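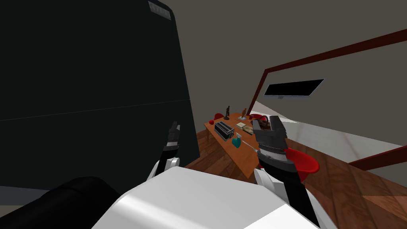
Fig. 1. Vista de simulación.

Tema 4. Venta de bisutería por reuniones: existencias y margen

Este sitio utiliza cookies propias. Aceptar | Configurar

4.1. Muestrario y existencias
El muestrario se enseña y no se vende hasta el cambio de temporada. Las existencias se entregan en el acto. Deben anotarse en hojas separadas, con referencia, coste y precio de venta. 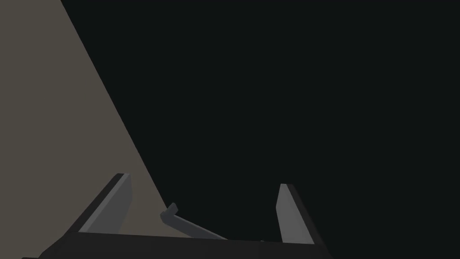

Según Inès Fleury, conviene empezar solo con muestrario y pedir bajo encargo las dos primeras campañas, aunque la clienta tenga que esperar.

4.2. Cálculo del margen
Caso Mesitz: género comprado por 231 €, vendido íntegramente por 316 €. Margen bruto: 85 €. De ahí salen los portes, las bolsas y el regalo de la anfitriona.

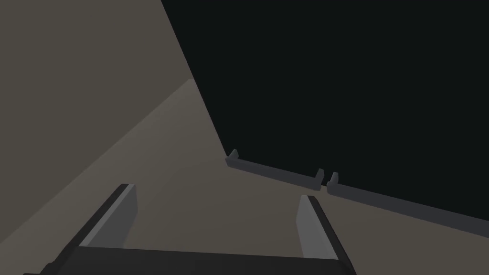

Si el regalo cuesta 20 € y los portes 9 €, quedan 56 €. El desplazamiento se apunta aparte, por reunión.

4.3. Devoluciones
Los pendientes no se cambian salvo defecto. En collares y pulseras se admite el cambio con etiqueta.
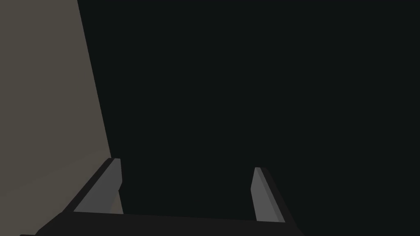
El cambio se registra con la fecha de la venta original y no cuenta como venta nueva.

Ejercicio para marzo: repetir el cálculo de 4.2 con una venta de 246 € y los mismos gastos.

Última actualización: 2020-01-12

Comentarios (2)
Baptiste Baudry: En el ejercicio, ¿el coste sigue siendo 231?
Aba Dankwa: Sí, el mismo. A mí me sale negativo.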